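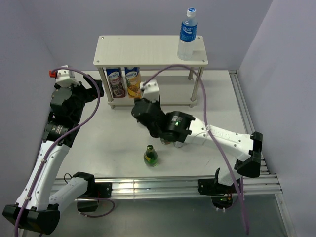 Drinks Shelf: Frequently Asked Questions

Questions about stocking and using the drinks shelf at Grakbridge. Last revised 7/19/19.

Who can take drinks from the shelf?
Anyone who works in the building, and visitors who have signed in at the front desk. Drinks are paid for out of the kitchen fund. You don't need to ask first.

What goes on the top board?
Bottled water and sports drinks in plastic bottles. Keep them to the right end if there are only one or two, so the rest of the board stays free for the next delivery.

What goes on the lower level?
Juice cartons. Stand them upright and side by side, with the fruit picture facing out so people can tell grape from pineapple without pulling them forward. Don't lay cartons on their sides, even unopened ones.

Can I put glass bottles on the shelf?
Please don't. Small glass bottles go on the open surface in front of the shelf. The legs are thin and the top board moves a little if someone leans on it.

How much weight can the shelf hold?
We keep it under 12 pounds on each board. The shelf came from Mastell without a printed limit, so that number is our own and is meant to be cautious.

Are the drinks cold?
No. Everything on the shelf is kept at room temperature. If you want something cold, put it in the refrigerator with your name on it and allow 45 minutes or more.

What do I do with an opened carton?
Write the date on the top and move it to the refrigerator door. It does not go back on the shelf. Opened juice is thrown out at the end of the week.

When is the shelf restocked?
Every Tuesday at 11 a.m. Older items are moved to the front and new ones go behind them. If a drink runs out before then, it stays out until the next delivery.

Can I request a different drink?
Yes. Write it on the sheet inside the Cairns cupboard. Requests are read once a month, and the next new items will be ordered in September. We can't order alcohol or anything that has to be kept chilled in transit.

Something spilled. What should I use?
A damp cloth and a little dish soap, then a dry cloth. Do not use the Guvex spray on the boards. It leaves a film that is hard to get off, especially near the screw holes.

A leg feels loose. Who should I tell?
Take the drinks off and let Evander Dalgleish know at extension 2. Please don't tighten the screws yourself.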